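Drucken | Seite per E-Mail senden

Fenach-Handbuch der Robotik-AG Mallitz
Abschnitt 4: Die Türaufgabe in der Simulation einrichten

Jetzt wird es spannend! Wer Abschnitt 3 geschafft hat, kann den Roboter schon geradeaus fahren lassen - und nun bekommt er es mit einer Tür zu tun. Die Aufgabe ist bei uns jedes Jahr der Liebling der AG, und fast alle unterschätzen sie am Anfang ein wenig.

Ihr braucht einen Rechner mit installiertem Fenach, euren Gruppenordner und das Raumpaket »Jaunzems«. Das Paket liegt auf dem AG-Laufwerk, das Passwort hat Angus Crichton.

1. Startet Fenach und wählt »Neues Projekt«. Als Namen nehmt ihr bitte euer Gruppenkürzel, sonst findet es später keiner wieder.
2. Öffnet »Räume > Paket laden« und wählt Jaunzems aus. Beim ersten Mal dauert das Laden ziemlich lange. Nicht mehrfach klicken!
3. Stellt unter »Kamera« die Ansicht »Tür nah« ein.
4. Zieht im Reiter »Gelenke« den Regler »Türblatt« langsam nach rechts, bis die Tür ein Stück offen steht.

Eure Ansicht sollte nun ungefähr so aussehen wie hier. Kleine Unterschiede beim Öffnungswinkel machen nichts aus.

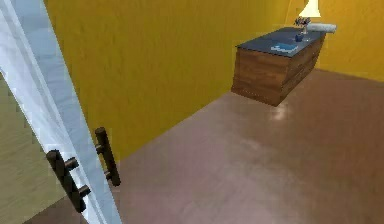 Abb. 4.2: Raum »Jaunzems«, Tür teilweise geöffnet, mit Griffen auf beiden Seiten

Hinweis: Die Tür hat zwei Griffe, und beide lassen sich anklicken. Für die Aufgabe zählt nur der vordere. Markiert ihr den hinteren, plant der Roboter seinen Weg quer durch das Türblatt und bleibt prompt hängen - sieht lustig aus, gibt aber keine Punkte.

5. Klickt den vorderen Griff an und wählt »Als Ziel setzen«.
6. Tragt unter »Physik« bei den Schritten pro Sekunde 1.000 ein.
7. Setzt die Zahl der Versuche auf 128 und speichert das Projekt.
8. Drückt »Start«. Die Ergebnisse landen automatisch im Unterordner »laeufe«.

Achtung: Während eines Laufs den Regler »Türblatt« nicht mehr anfassen! Die Werte werden sonst durcheinandergeschrieben und die ganze Reihe ist unbrauchbar. Erst »Stopp« drücken, dann verstellen.

Achtung: Die Möbel bleiben, wo sie sind. Der Holzschrank an der gelben Wand gehört zur Wertung, also weder verschieben noch löschen.

Wenn der Greifer ständig abrutscht, probiert zuerst eine kleinere Annäherungsgeschwindigkeit. Magnus Baxter hat mit seiner Gruppe im September 1.217 Versuche durchgerechnet, und dieser eine Wert hat am meisten gebracht. Ein toller Lauf war das! Die Tabelle dazu findet ihr im Ordner »Brirska«.

Weiter mit Abschnitt 5: Den eigenen Greifer einbauen

Stand: 20. Februar 2024

Drucken | Seite per E-Mail senden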